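Council desktops: end of the repair-first period

Members who share the Guvlow building will have had the notice dated Fri 4 August about the change to desktop support. This item sets out what changes, what stays as it was, and what each office needs to do before the old arrangement closes.

Since February, any desktop computer reported as faulty has gone to the bench before a replacement could be ordered. The rule was brought in by Omolara Sani's team after the spring stock check, which listed 353 desktops across the shared offices. Many had been written off on age alone. Under the repair-first rule a machine is written off only when the fault is in the motherboard or the power supply and no matching part is held in stores.

The rule now becomes permanent, with two changes. The first concerns memory. Requests for more memory no longer need a fault report and can be made on the ordinary stores form. The second concerns drives. A drive taken out of a machine for any reason is logged by serial number on the day it comes out, and the log entry must be signed by the person who removed it. Drives found without an entry will be treated as holding live data and wiped at the owning office's cost.

The asset list moves from the old spreadsheet to Urkora at the same time. Asset numbers do not change. Where a case carries both an old paper label and a newer plastic one, the plastic label is correct. Machines with no label at all should be reported to Gobnait Dolan, who will issue a number from the block beginning 1567. Please do not write numbers on the case in marker pen, as several offices have done.
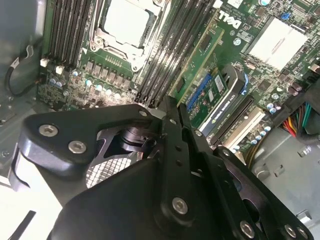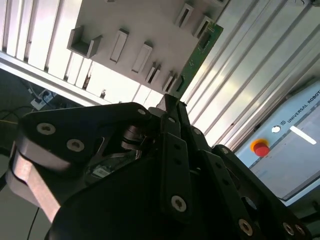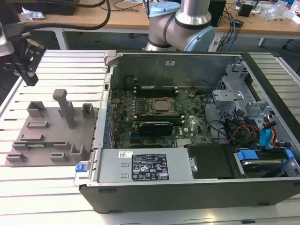
Circuit boards in all three pictures; the last shows a desktop tower on its side with the side panel off.

Offices that open their own machines should keep to the existing bench sheet. Switch off at the wall and remove the mains lead before taking off the side panel. Lay the tower flat. Wear the wrist strap and clip it to bare metal on the chassis. Expansion cards are held by a screw or a clamp at the rear bracket, and some slots also have a latch at the inner end which must be released before the card is lifted. Memory modules go back in the slots they came from unless the board manual says otherwise. Processors are to be left in place. If a cooler has been taken off, the old thermal paste must be cleaned away and fresh paste applied before the machine is switched on.

Dust is still the most common cause of reported overheating. Use the hand blower, and hold fan blades still while doing so. Vacuum cleaners from the cleaning cupboard are not suitable.

Spare parts are ordered through Jimia as before. The order limit is 60 pounds per machine, including delivery. Anything above that needs approval from Omolara Sani in writing, and an email is enough. Parts that arrive faulty should be returned in their original packing with the delivery note. Ní Bhriain will continue to collect scrap boards, cables and empty cases from the loading bay. Batteries go in the separate red tub and must not be mixed with boards. Coin cells count as batteries.

Laptops, printers and telephones are outside the scheme. Laptop faults still go to the supplier under the lease, and printer faults to the number on the lid.

Each office should send its asset corrections to Gobnait Dolan on the usual form, one line per machine. Nil returns are required. The revised bench sheet is version 2, and copies of the earlier version should be taken down.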